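Home | Fixtures | Clubs | News | Contact

Reading time: 2 minutes

Stilonside Football League opens registration for new winter futsal cup

The Stilonside Football League is pleased to announce a new indoor competition for amateur clubs of the region. The Stilonside Futsal Cup will begin in December and it is open to men's, women's and mixed teams.

In the first edition 19 clubs will take part, divided into 4 groups. The two best teams of each group go to the quarter-finals. Every club pays the same entry fee of $105, and this includes the referees and the hire of the hall.

"Many of our players stop completely when the outdoor season is finished, and in spring they come back slow," said Edvin Kvam, president of the league. "We wanted to give them a serious competition — with a table, with referees and with a cup at the end."

The matches will be played at the Jasum Centre, where there are seats for up to 600 spectators. Entry is free for children. The first match of each evening starts at 6:30 p.m.

Shahab Nouri, who will coordinate the referees, has prepared a short guide to the futsal rules for clubs which normally play only on grass. It explains the kick-in, the accumulated fouls and the flying substitutions.

"My team has good colours but no experience indoors," said Margaux Pichon, captain of Miro Women. "We will learn quickly, I hope."
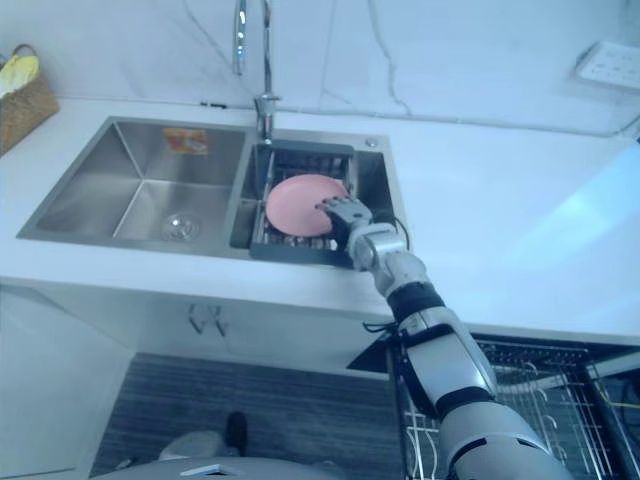
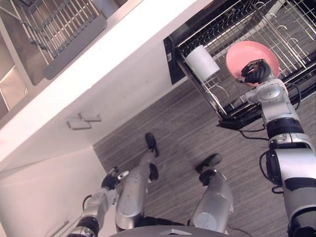
How to register

Clubs must send the team sheet and the colour of both jerseys to the competition secretary, Tormod Løken, before the end of November. Late registrations go on a waiting list.

Sign up for our newsletter and receive league news by email. You can unsubscribe at any time.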